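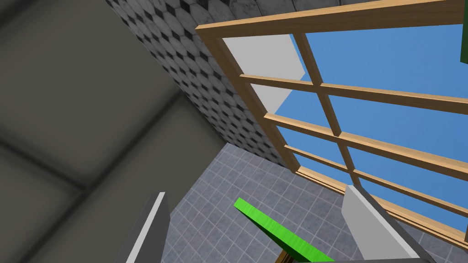 Re: [Dolora-shore] Throw rings at the north landing

From: Balakrishnan Achari
Date: 8/15/23

We use cookies to remember your archive settings. By continuing to browse the list archive you accept this. [OK] [Manage]

Nisreen Majali wrote:

> I was at the north landing when the two kayakers went over off Remley Point.
> The man made it to the rocks himself. The woman was in the water until
> the Kustach ferry crew got a line to her. She is home from the hospital now.
>
> I went for the throw ring on the post and the post was empty. The one by the
> boat ramp was there but the rope was knotted to the bracket and I couldn't
> get it loose. Does anyone know who checks these? I was told it was the
> county, and the county told me it was us.
>
> Nisreen

Nisreen, thank you for writing this down while it was fresh. I'm glad to hear she is home.

The answer on who checks them is that we do. The county bought the rings and put in the posts, and the agreement we signed after that says the association inspects them and reports anything missing. I have the paper copy. Dimas Chong used to walk the shore at the start of each month in season and send me a note. When he moved to Latuheru last fall we didn't put another name down, and that part is on me.

I went out yesterday with Adeel Mohmand. We started at the ferry dock and walked as far as the point. The north landing ring is still missing. The boat ramp rope had been tied with a hitch that pulled tight when it got soaked, and Adeel had to cut it. He has put on 20 yards of new floating line, coiled and held with a strap that lets go when you pull it. The other posts were fine, though the paint on the one at the picnic ground is nearly gone. 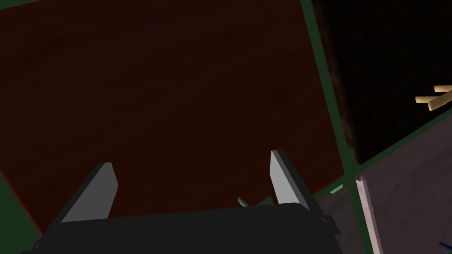 Replacement rings are the next thing. I want to order 2, one for the north landing and one to keep as a spare, and the price with rope and shipping comes to $202. We have the money for that. I also want to mark every post on the shore map with a number, so a person calling 911 can say "post four" and the dispatcher knows where to send the boat. The map is unfolded on the big reddish-brown table, the dark wooden one, and you can pencil in corrections there any evening this week. Please don't use pen, it's the only copy with the depths on it.

Todor Kneževič asked me off list whether we should close the landing to paddlers until the new ring is up. I don't think we can. It's a public landing and people would put in from the rocks, where the footing is worse.

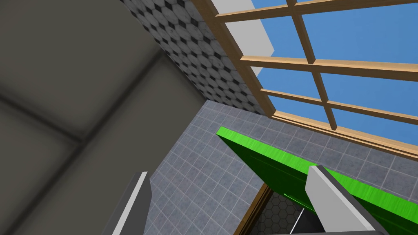
What we can do is put up a notice about the current. It runs hard off the point on a falling tide, and visitors don't expect that from how flat it looks inside the cove. The old notice faced the parking lot and most people walked past the back of it. Todor has offered to letter a new one and set it at the water end of the path.

I still need one person to take over the monthly walk. It takes an hour if you don't stop to talk. Write to me directly and I'll send you the checklist and the key to the rope locker.

If you find the missing ring washed up somewhere, it is orange with DOLORA stenciled on it. Leave it at the ferry office.

Balakrishnan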